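How to Reserve a Forthcoming Book in a Series

Oston Public Library accepts reservations for new titles before their publication date. The steps below apply to fiction series held in the adult and young adult collections. A current library card and a four-digit PIN are required. 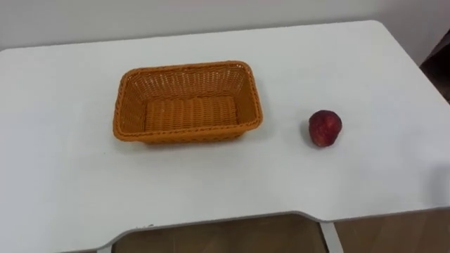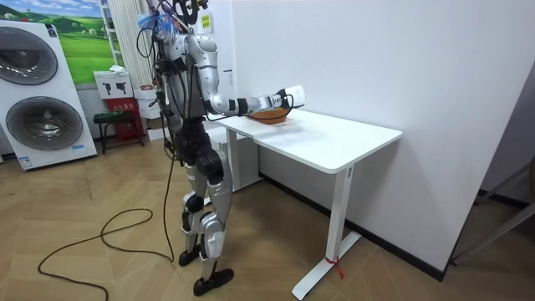 The same woven basket appears in all four views. 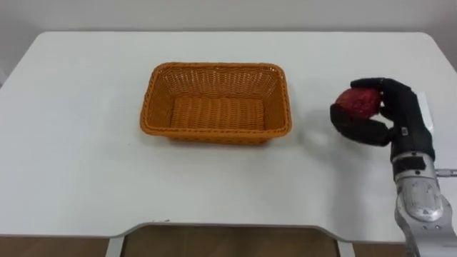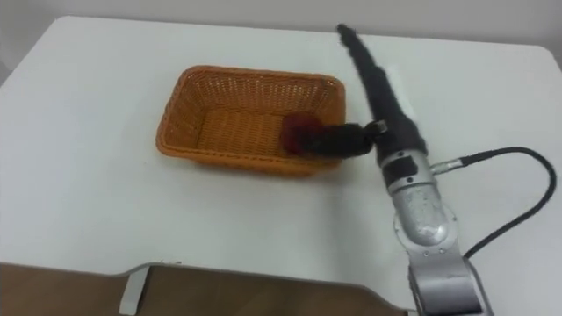

Can a reader reserve a book that has not yet been published?
Reservations open as soon as the title has a record in the catalog, usually several months ahead of release. Titles without a record must be requested as a purchase suggestion first.

Step 1. Find the series record

Sign in to the catalog and select Series from the search menu. Enter the name of the series, not the name of the author. Authors who write under more than one name, or who share a series with another writer, may be listed under several headings, and an author search can miss the newest volume.

The Vanov novels, for instance, are entered under the series title only. A search for Vanov returns every volume in reading order, with forthcoming titles at the end of the list marked On Order.

Step 2. Check the edition

Open the record and read the format line. Hardcover, large print, audiobook and e-book editions each have a separate record and a separate waiting list. A reservation placed on one edition does not carry over to another. The hardcover of the next Vanov book is listed at 318 pages and the large print edition at 864, so readers who travel with their books may wish to compare the two before choosing.

Step 3. Place the reservation

Select Reserve, choose a pickup branch and confirm. Each cardholder may have up to 5 reservations on forthcoming titles at one time. The confirmation screen shows your place on the waiting list. Keep in mind that this number reflects all branches together.

Step 4. Set a suspension date, if needed

Readers who are still working through earlier volumes may suspend a reservation for up to 60 days. Select My Reservations, then Suspend, and enter the date on which the reservation should become active again. Your place on the list continues to move up during this time, but no copy will be set aside for you until the suspension ends.

Step 5. Collect the book

A notice is sent by e-mail or text message when a copy is ready. Copies are held at the pickup desk until closing time on the Sunday following the notice. Uncollected copies pass to the next reader. Publishers sometimes move a release date; when this happens, the reservation stays in place and the catalog record is updated.

Purchase suggestions

If a series is missing from the catalog, complete the purchase suggestion form at any branch. Include the title, the author, the publisher and the number of the volume in the series. Suggestions for books in translation should give the translator's name where it is known. Forms may be addressed to Wellington Sampaio, Fiction Acquisitions, at the main branch.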